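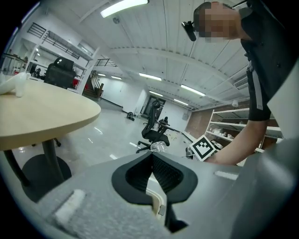

One reader wrote in to say the Takell radio is wonderful for long themed playlists but a pain to skip on, and after two months with mine (I bought it in February) I agree with every word!

Home Reviews Playlists Radios Contact
Search this site... Go

My own test was a seven-hour list of songs about weather, and it played right through, rain songs and all, with lovely warm voices and a bass that never got muddy. The skip button, though, is tiny and wants a proper shove, so you'd better like your song order. I do like mine, mostly. I'd give it 7 out of 10, and I'd buy it again for the kitchen.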